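Working a bench shift with the arms: teardown station, Jemthorpe

Quick version for people moving over from hand teardown. Longer one is coming in September, Nermina is writing it.

What you need: desktop tower, gray fixture tray, your badge. Sleeves snug at the wrist.

1. Side panel off, tower flat on its side, open side up. Still a hand job.
2. Check the cables. Power wires laying across a drive bay get moved first, or the fingers snag.
3. Pick the model in Guren. Not listed? Call Haris, dont guess. 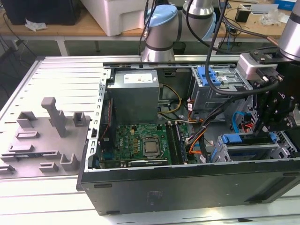
4. Start on slow for the first 3 towers of any new model. After that, normal speed.
5. Drives first, then memory. Leave the power supply for last.

Stuck caddy: hit pause, wait for the tone, then reach in. Wait for the tone even if the arm looks stopped. 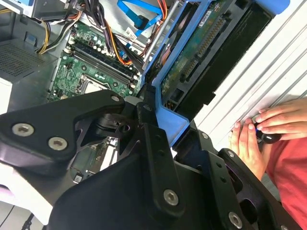

6. Log the stop. One line is plenty. "Latch stiff" is fine.

What changes for you: less prying, more watching. We did 229 towers last month and the sore thumbs mostly went away, but eyes get tired, so swap after 60 minutes and take the full 15 off. Pay grade stays the same, Lumturie has it in writting. The old piece rate is gone, so a slow tower doesn't cost you anything.

Sign-up for training is on the board by the Lurkus cage. Ask Tihomir if the sheet's full.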